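**Compost drying out and pulling away from the pot sides – how to re-wet it?**

Mared Mathias
Feb 14, 2018

I have a peace lily in a plastic pot, bought in July and kept indoors on a table away from the radiator. The compost is the peat-based Plustarham mix. It has shrunk and left a gap between the root ball and the pot wall. When I water from the top, the water runs down the gap and into the saucer within seconds. The pot weighs 1,689 g before watering and hardly more after. Is repotting needed, or can the existing compost be recovered?

**Adebayo Ajayi**

Repotting is not needed for this alone. Peat repels water once it has dried past a certain point, so top watering will not work until it has been soaked through.

Stand the pot in a bucket with the water level just below the rim of the pot. Use water at room temperature. Leave it until the surface of the compost is dark and damp to the touch, then lift it out and drain it fully. Large root balls may need 2 soakings.

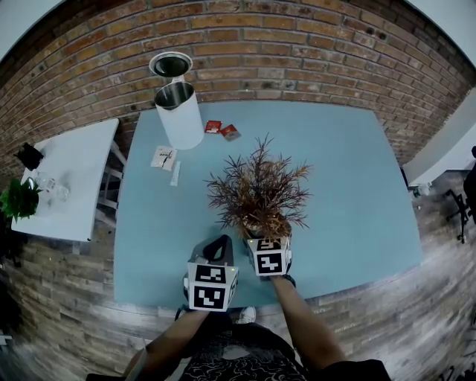
Weigh the pot again after draining and write the figure down. That is your full weight. Water when it has lost a fair part of the difference – I go by 80 per cent of full weight for a pot that size – and do not let it fall back to where you are now. Once the compost has swelled, press it gently against the wall and fill any gap left with fresh mix.

**Doltero**

mine did this, I just put ice cubes on top and it was ok

**Ogbonna**

Ice is slow and cold on the roots, I would not. Soaking as above is right. A drop of mild washing-up liquid in the bucket helps if the peat is very dry. If it shrinks again, move to a mix with less peat in it.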